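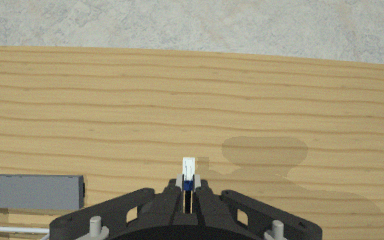 Re: [finishing] Hardwax oil on kitchen tables, one coat or two?

Joni Ruotsalainen wrote:

> I put a single coat of Tirnano on our table in October and I'm
> sold. Water beads right up, coffee wipes off, and the can says
> it's food safe and fully cured in 5 days. The rep at Whitelaw
> told me a second coat is a waste of money on ash. Why is anyone
> still messing with varnish?

Joni, glad you like it, but I'd hold off on "sold" until the table has been through a winter of suppers.

Beading tells you very little. Paste wax beads. A greasy thumbprint beads. I've had bare pine bead for a week after somebody wiped it with salad oil. What I want to know is what happens when a wet glass sits in one spot overnight, and then does it again the next night, and on that the can is silent.

Same with the 5 days. Cured at what temperature? My shop sits in the fifties for half the year and I've never had an oil finish harden on the schedule printed on the label. I did a set of offcuts last spring, 13 of them, ash and white oak, with Tirnano on some and Zollden on the rest. I left a mug of hot tea on each one at the one-week mark. Almost all of them took a ring. At 37 days I did it over on the back sides and the rings were much fainter, but the one-coat pieces were still worse than the two-coat pieces, both brands. Small test, one guy, one kettle. I still trust it more than a rep.

About that rep. Whitelaw told me the opposite two years ago, that ash "drinks" and I should plan on 3 coats. Maybe they changed the formula. Maybe I got a different guy.

As for varnish, I keep using it on tables for families with small kids, and I keep hating the repairs. That part of the oil pitch I'll grant you. You can sand out a bad patch and blend it in, sort of, if you catch it before the dirt gets in the grain.

Did you raise the grain first? And what grit did you stop at? If you went up to 240 you may have closed it up enough that one coat is all it would take, which isn't the same as one coat being enough.

Has anybody here got a one-coat table that's older than a year? I don't mean a side table with a lamp on it.

Also, whoever asked about the Stateck pads, they shed. Use a rag.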